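Bring back the proper tea break

Writing this fast, kettle's on, bear with me.

The office I used to work in had a tea break at 11. Everybody stopped. Fifteen people in a kitchen built for four, talking rubbish, then back to the desk. Then somebody upstairs bought a machine with pods and a screen, and the break went. Just like that. You got your drink and you took it back to your keyboard and drank it looking at a spreadsheet.

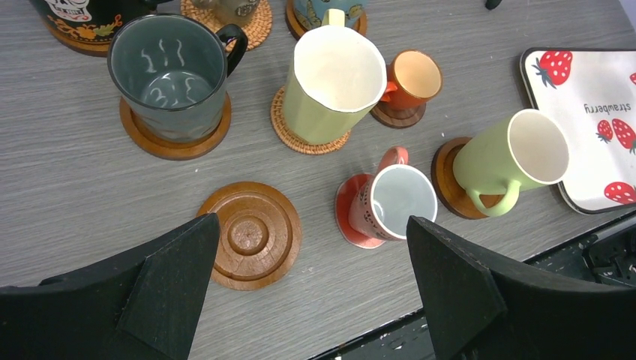
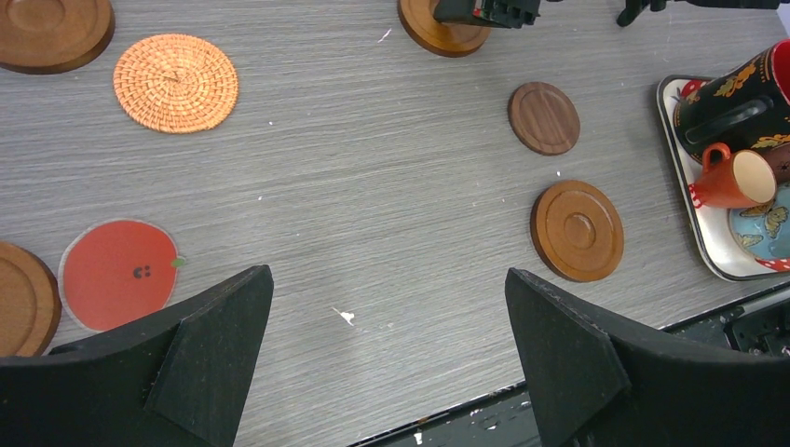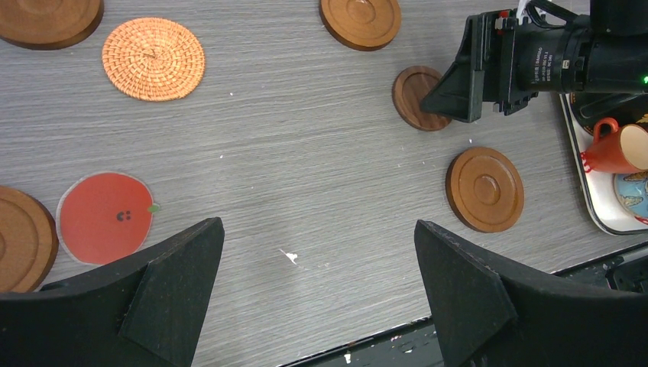
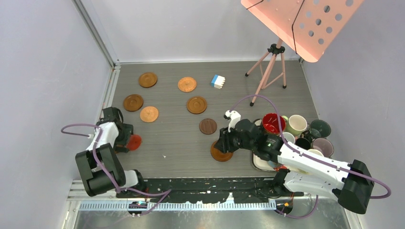 I think it was a bad trade and I don't think it was an accident either. A break you take alone at your desk isn't a break. It's work with a drink next to it. Managers know this. I was a manager for 6 years and I knew it.

The usual argument is money. At Georgiev, where I did my last stretch, a consultant worked out that the morning tea cost the firm 200 hours a month. Big slide, red numbers. Nobody at the meeting asked what we got for the 200 hours. I should of asked. I didn't, I wanted to go home.

What we got was this. The woman from invoices telling the warehouse lad that the Kistberg order was wrong before it went on the van. Someone new finding out who to ask about the printer. Two people who'd fallen out having to stand next to each other by the fridge and say something about the weather. Try putting that on a slide.

Afterwards we got a chat channel instead. 2221 unread messages when I came back from a week off in May. Most of them thumbs.

Yes, I know, plenty of people hated the kitchen. The shy ones, the ones who'd heard enough about football. Fair. My own sister says she'd have paid to be left alone. So don't force it. Leave the door open and let people sit out if they want, same as always. But there has to be something to sit out from.

And it needs a real time. That's the bit firms get wrong. "Take a break whenever suits you" means never, for anyone with a boss in eyeshot. Put it at 11, say it out loud, and have the boss go first. Phones stay on the desk. Meetings don't get booked over it. Cheap biscuits are fine.

A small place in Brindalden that I do odd days for still does it. Real cups, a big brown pot, someone shouts up the stairs. No app. They're no slower than anyone else I've worked for and people there seem to stay for years, make of that what you will. I've started planning my visits so I land at ten to.

Adivent, who run the building I rent a desk in now, have just sent round a survey about "wellbeing spaces". Budget of 1000 pounds, ideas welcome. Beanbags were mentoined twice. I wrote back one line, kettle and a table, 11 o'clock, and haven't had a reply yet.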